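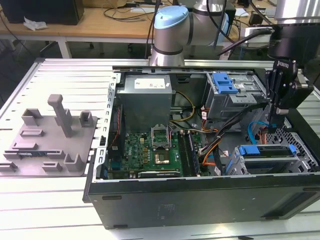

4. Setting up a match in the Pondport tactics recorder

This section covers entering a fixture, loading the two squads and fixing the pitch dimensions. Complete it before kick-off. The pitch cannot be changed once the match clock has been started.

4.1 Creating the fixture

1. Open Fixtures and select New.
2. Enter the home side, then the away side. The order sets the direction of play shown for the first half.
3. Enter the kick-off time in 24-hour form.
4. Choose the competition. For friendlies, choose None.
5. Select Save. The fixture is listed as Pending.

Note: If both clubs use the same short name, add the town in brackets. Reports sort on the short name only.

4.2 Loading the squads

1. Open the pending fixture and select Squads.
2. Import the team sheet, or type in the shirt numbers and surnames by hand.
3. Mark the goalkeeper with G and the captain with C.
4. Drag each starting player to a position on the formation grid.
5. Repeat for the other side.

Two players on one side may not share a shirt number. The second entry turns red and Save stays greyed out until one of them is changed.

Caution: Importing a team sheet a second time overwrites all positions on the grid. Notes attached to players are kept.

4.3 Pitch dimensions

1. Select Ground, then Dimensions.
2. Enter the length and width in metres. The recorder accepts whole numbers only. The width at Nukwood, for example, is entered as 70.
3. Select Apply to zones. The pitch is divided into 6 zones of equal size.

Note: Zone totals from matches recorded before the September update use the older layout of 3 zones. They can be viewed but not compared with newer matches.

4.4 Before kick-off

Check that the fixture status reads Ready. If it still reads Pending, one of the squads has no goalkeeper marked.

Error 126 means the ground has no dimensions saved. Return to 4.3.

Substitutions and formation changes during play are covered in section 5.

Section revised by Mostafa Ouali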